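How to Set Up a Little Slotted Rack for Foil-Wrapped Rolls

Posted in February, filed under Small Storage — 236 comments

I make my cocoa-and-sugar rolls in batches, wrap them in foil, and for years they lived in a mixing bowl on the counter. Every time I reached for one, three more rolled onto the floor. So I finally got a wooden rack with slots (mine came from Votmont, but any tiered one will do) and I am ridiculously happy with it!

What you need

A tiered wooden rack with dividers
A dry cloth
Fine sandpaper, just in case
Foil, if your rolls still need wrapping
A table or counter that doesn't wobble

Step 1. Run a finger along every slat and divider. Mine had one rough spot, right where the foil would catch, and a minute of light sanding took care of it. Wipe off the dust with the dry cloth. Don't wash the rack, please — I tried that with my first one and the dividers swelled so much I could barely get anything in.

Step 2. Wrap one test roll and try it in a slot. You want it to slide in without a fight and stay put when you let go. If it's too snug, peel off a layer of foil and smooth down what's left with your palm. I fold the ends flat too, so they don't snag on the wood.

Step 3. Put the rack where you can get at it from the front, and leave yourself some room on both sides. I had mine shoved against the toaster for a week and kept knocking my knuckles. If it's going under a shelf, 12 inches of clearance is comfortable.

Step 4. Fill it one row at a time, left to right, starting at the top. I know, everybody wants to start at the bottom! But with the top row full you can see how the rest will line up, and the open slots down low are easy to spot when it's time to wrap more.
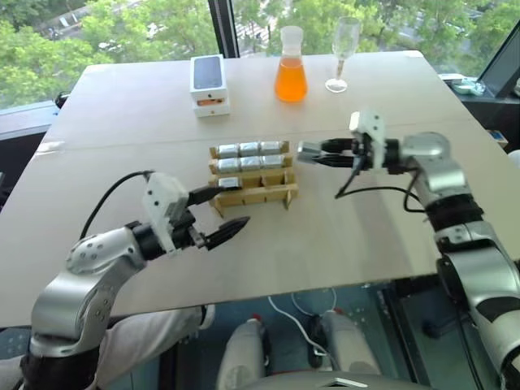

Do the rolls have to be wrapped before they go in the rack?
Wrap them first. Bare rolls leave crumbs and sugar in the slots, and the wood is hard to clean once that works its way into the corners.

Step 5. Keep an order and stick to it. My oldest batch goes in the top row and gets used first, then I move the others up and put the new ones on the bottom. If you make more than one flavor, a tiny dot of marker on the end of the foil does the job. I use blue for cinnamon and leave the plain ones alone.

Step 6. Every month or so, take everything out and brush the slots with a dry pastry brush. While it's empty, give the rack a gentle push from the side. Mine creaked a bit last winter, so I put a drop of wood glue in the loose joint and left it overnight before loading it up again.

My extra foil goes in the drawer right underneath, next to the marker.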